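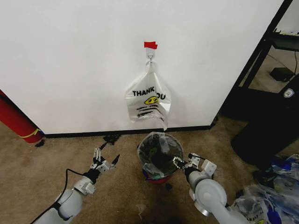
Clurton No. 10 Solid Perfume

A balm scent in a screw-top tin, made by Ummont. It opens with fig leaf and dries down to cedar and a little smoke. Wear lasts through a workday on most skin – less on very dry skin.

Refill pans fit the older Clurton tins. Item 258. The spring batch is 968 tins and ships in February.

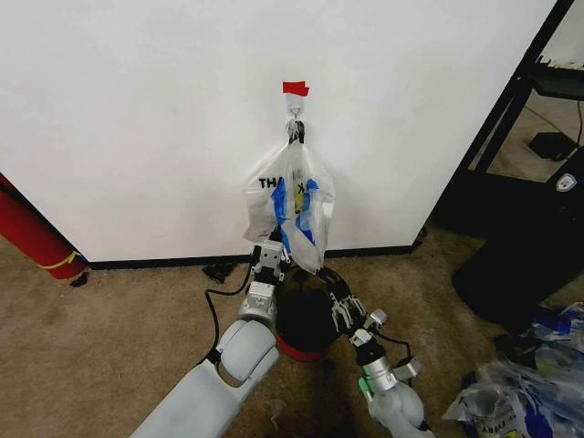
Monique Deschamps
Fragrance Buyer

I keep this one in my coat pocket. The fig is green, not sweet, and it stays close to the skin. Warm the balm with a fingertip first – it goes on thinner that way.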